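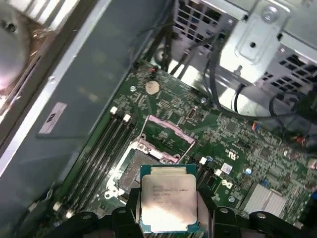
The gripper over the open socket, with the load plate flipped up.

Home | Essays | Build Log | Parts Bin | About

We use cookies to remember your settings. By staying on this site you agree to our cookie policy.

Let the robot do the scary part

28 September 2021

People who come by our shared workshop in Novthorpe ask me the same thing every time: why would you let a robot arm anywhere near a CPU socket? Isn't that the one job you'd want to keep for yourself? And I get it, I do. A socket is a terrible place to be clumsy. You bend a contact and you've got a very flat paperweight with memory slots on it.

But I've come around to thinking it's the best job you can hand to a home-built robot, and I'd like to argue for it a little, mostly because Mudassar Kazmi and I have been arguing about it since January and I want to get my side down in writing first.

His view goes like this. Robots should do the dull stuff. Sort the screws, carry the trays, wipe the bench. Save the fiddly work for fingers, which come free with the person. He built a screw sorter he calls Clukitberg and it's lovely, I use it all the time (it still hates countersunk heads).

My trouble with the dull stuff is that it forgives you. If the sorter drops a screw in the wrong bin, you shrug and fish it out. You can run a sloppy machine like that for years and never find out that your wrist has play in it or that your two fingers don't close evenly. Put a processor between those same fingers, right over an open socket, and suddenly you care about everything! Is the chip square? Is it level? Are you squeezing the edges too hard? I learned more about my gripper in one evening of that than I had in a whole winter of moving blocks from one side of the table to the other.

And look, we use old boards. Please use old boards. There's a Xeon we practice with, and the motherboard stays right in its case, cables hanging down and all. I feel strongly about this part. A bare board on a clean mat is a much kinder world than the inside of a desktop, where there's a drive cage on one side and a metal wall on the other and you have to plan how you're getting in there before you go in. Kulsoom Baloch thinks I'm making it hard for the sake of it. Maybe a bit - but hard is where the learning is, and she's the one who keeps asking for another turn.

We log every try, in a program we named Pereyra for reasons that made sense at the time. It's up to 221 entries. Plenty of them just say "stopped, not straight" and I'm proud of those, because stopping is a skill too. I'd take a machine that backs off over one that shoves. I'd say that about most people I've shared a bench with.

Does any of this save time? Oh, no. I can drop in a chip by hand while the arm is still thinking about it. If you're after speed, go build a sorter, and Mudassar will happily talk your ear off about his. What I'm after is a machine I'd trust with something that breaks, and I can't see how you get there by only ever giving it things that don't.

Anyway, he's promised me a written reply. I'll post it when it shows up, countersunk heads and all.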